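Individually wrapped snacks and the shared table

The provision of refreshments in places of work is seldom treated as a matter deserving policy. It is left to habit, and habit has lately settled on the small sealed packet. This essay argues that the packet has earned its place, though on terms that most institutions have yet to write down.

When the Vendberg training workshop reviewed its arrangements in March, it was buying 245 packets of crackers a month. Before that it had kept open tins. Genalyn Manalastas, who wrote the review, recorded that the tins were cheaper and that a good part of their contents went soft and was thrown away. The packets cost more and very few were discarded. On that narrow ground the case was settled.
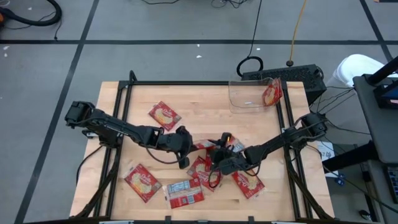 The wider ground is less comfortable. A sealed portion produces a wrapper each time it is eaten, and a wrapper is light, slippery and easily lost behind a bench. Valtteri Kinnunen has long held that a workplace which cannot manage its wrappers should not be supplied with them. I would not go so far, but his complaint deserves a better answer than a second bin by the door.

Part of that answer lies in storage. Food that has no assigned place will spread over whatever surface is nearest, and a work surface is nearly always the nearest. Workshops already understand this principle where screws and fittings are concerned. Open-fronted red bins, set in tiers on a metal rack, allow a person to see what is held and to return what is not wanted. It is a modest expense to set aside five such bins for refreshments, on a separate rack, clearly marked and kept well away from oils and adhesives. 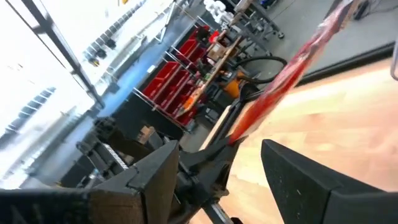
Responsibility for the supply is the remaining question. At Festberg the matter was given to whoever happened to notice an empty shelf, with the result that orders were placed twice in one week and then not at all for a month. A wooden table in a workshop will collect anything left on it, and red packets of crackers are no exception - they are simply easier to see than most things. One named person should keep the stock, and the same person should have authority to clear the table at four o'clock without asking leave.

It may be objected that such rules are out of proportion to a cracker. The yearly cost at Vendberg, however, is some 900 pounds, and an institution would expect to account for that sum under any other heading.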